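Perforated basket (household storage)
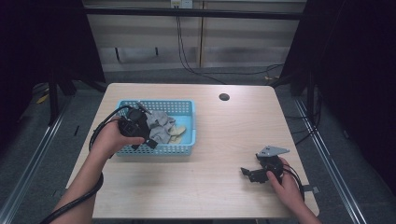 Prys Ellis
Contributing editor, Household and Domestic Equipment

A perforated basket is an open-topped container, usually moulded in one piece from plastic, whose walls are pierced by a regular pattern of openings. It is used in the home for holding cloths, small garments, toys, produce and cleaning things, either on an open surface or inside a cupboard or drawer. The term covers a wide range of sizes. It is normally kept apart from the wire basket, which is built up from separate rods, and from the woven basket, in which the openings are a result of the weave.

Form

The common household type is rectangular in plan, with walls that slope slightly outwards from base to rim. The slope allows the moulding to be drawn from its tool and lets empty baskets nest. The openings may be round, slotted, hexagonal or square. In the square-grid type, of which the light blue basket shown is a specimen, the wall is a lattice of small square holes separated by narrow bars. The bars carry the load from the rim to the base, and a wall with very thin bars will bow outwards when the basket is packed hard.

The rim is generally thicker than the wall. A slightly raised or rolled rim stiffens the upper edge and gives the fingers something to hold. Handles, where fitted, are either cut into the short walls or formed as a drop in the rim. Very small baskets often have none and are picked up by the rim itself.

The base may be solid or pierced. A solid base keeps crumbs and dust off the shelf beneath; a pierced base drains. Some makers raise the base on short feet so that air can pass under it.

Materials

Polypropylene is the usual material -- it is light, bends without cracking and tolerates hot water. Polyethylene is softer and is found in larger, flexible tubs. Polystyrene was used for cheaper baskets but is brittle, and a dropped basket commonly loses a corner. Pale colours show dirt at the corners of the holes sooner than dark ones do. Plastics kept on a sunny windowsill become chalky over time and the bars begin to snap.

Contents and arrangement

Perforated walls serve two purposes. They admit air, so that a slightly damp cloth dries more readily than it would in a closed box, and they allow the contents to be seen from the side. The second is of limited use with a fine grid, through which colour can be made out but shape often cannot.

Textiles are stored in such baskets in one of three ways: folded flat, rolled, or bunched. Flat folding uses the floor area well but hides all but the top item. Rolling, with the rolls stood on end, keeps every item in view. Bunching takes the least effort and the most room. A single bunched cloth can extend across the middle of a small basket and leave usable space only at the ends, where smaller objects then tend to lodge. The grey cloth in the illustration lies in this manner, with a pale beige, banana-shaped object partly tucked beside it towards the right end.

Mixed contents of this kind are a known source of difficulty in household sorting. Soft items settle over hard ones, and a hard item may be lifted out inside a fold without being noticed. The usual advice is to take out the cloth first, by a fold near the top, and to shake it over the basket before setting it aside. Loosely knitted cloths may catch on the grid if dragged along the wall. They should be lifted straight up.

Position on the work surface

When a basket is being filled or emptied at a table, it is best placed to one side, leaving a clear area for laying out and folding. A basket set towards the far left leaves the right side and the near edge free, an arrangement that suits a right-handed person who folds towards the body. Left-handed users commonly reverse it. Where the top has a grommet (a lined hole for cables), small baskets and loose items should be kept clear of it, as buttons, pegs and similar things are easily lost through the opening.

Table height matters more than table size. With the surface at elbow height the forearms can rest between movements. A deep basket raises the working height by the depth of its walls, and a lower table may then be more comfortable.

The Druraswood trial

A comparison of basket types was carried out at Druraswood in January by the Trarnholm household study, using 40 baskets in 2 sizes. Participants were asked to remove folded and bunched cloths and to return them. Of 3,441 removals attempted, 3,132 were completed without the basket moving from its starting position. Most of the remainder involved the smaller size, which slid or tipped when a cloth caught on the rim. The report recommended a rubber foot at each corner, and noted that a damp sheet of kitchen paper beneath the base had much the same effect.

The trial did not compare square openings with round ones. Ackroyd, writing from Erkamstead, had earlier argued that round holes are kinder to knitted fabric, the square hole having four inner corners at which a loop may be held. No measurements were offered in support, and the point remains open.

Cleaning

Dust collects on the upper faces of the horizontal bars and in the corners of the holes. Wiping moves it from one hole to the next. Soaking in warm water with washing-up liquid, followed by a soft brush worked along the rows and then across them, is more effective. The basket should be dried upside down. Abrasive pads dull the surface and make later cleaning harder. Dishwashers are suitable for polypropylene on the upper rack only -- near the heating element the long walls may warp inwards, after which the basket will no longer nest with others of its set.

See also: Grommet (furniture); Nesting containers; Wire basket; Folding of household textiles

Article last revised March 1, 2018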